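Carkska (cat breed)

The Carkska is a medium-sized, semi-longhaired breed of domestic cat developed from farm cats in the Sultora valley.

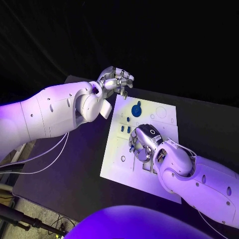
Photo: Itsuki Nomura

The breed takes its name from the village of Carkska, where the first planned litters were raised. It is recognized by the Sultora Cat Registry, which holds the breed standard and keeps the only complete stud book. Other registries list the Carkska as an experimental breed or do not list it.

History

Longhaired farm cats were common in the upper valley well before any attempt was made to breed them to a type. They were kept in barns and grain stores and received little selection beyond the preference of individual households for calm animals. The breeder In-ho Ham began recording these cats after moving to Carkska, and later bought several of them from neighboring farms. The first planned mating was between a brown tabby male named Bulter and a tortoiseshell female named Koo. Both names survive in the pedigrees of most modern lines.

The stud book was opened with 125 foundation cats. Outcrossing to unregistered valley cats was allowed during the early years, provided that the animal passed inspection by two judges. The practice ended when the book was closed one December, and all later entries descend from registered parents. The registry counted 1,597 living cats in its most recent census, of which 1,323 were kept in the district where the breed began.

Appearance

The Carkska has a long, level body with strong bones and a broad chest. The head is a rounded wedge with a straight profile and a firm chin. Ears are medium in size, set well apart, and lightly tufted. The eyes are oval and may be green, gold, or copper. Blue and odd eyes are accepted in white cats only.

The coat is longest on the ruff, the backs of the hind legs, and the tail. The undercoat is thick in winter and is largely shed in late spring, when many cats look almost shorthaired apart from the tail. Brown tabby, tortoiseshell, and solid black are the most frequent colors. Pointed patterns, chocolate, and lilac are not accepted.

Males are noticeably heavier than females. The breed matures slowly, and the standard directs judges not to penalize young adults for a narrow chest or a light ruff.

Temperament

Breeders describe the Carkska as quiet, steady, and slow to accept strangers. Most cats of the breed attach themselves to one or two members of the household but tolerate other cats well. They are active climbers and remain good hunters of mice. The voice is soft and is used mainly at feeding time.

Care and health

Weekly combing is sufficient for most of the year. During the spring shed the coat should be combed daily, with attention to the area behind the ears and under the forelegs, where mats form first.

No disorder is known to be specific to the breed. The small number of foundation cats has nevertheless led the registry to limit the use of popular males, and breeding cats must be screened for heart disease and hip dysplasia before their first litter. Litters usually contain three to five kittens.

Showing

Carkskas are shown in the semi-longhair group. The annual breed show in Sultora draws up to 400 entries, including a class for neutered cats and one for veterans. The current standard took effect on 2025-05-08 and replaced an earlier text that had required a heavier tail coat.

See also
Farm cat
List of cat breeds
Semi-longhaired cat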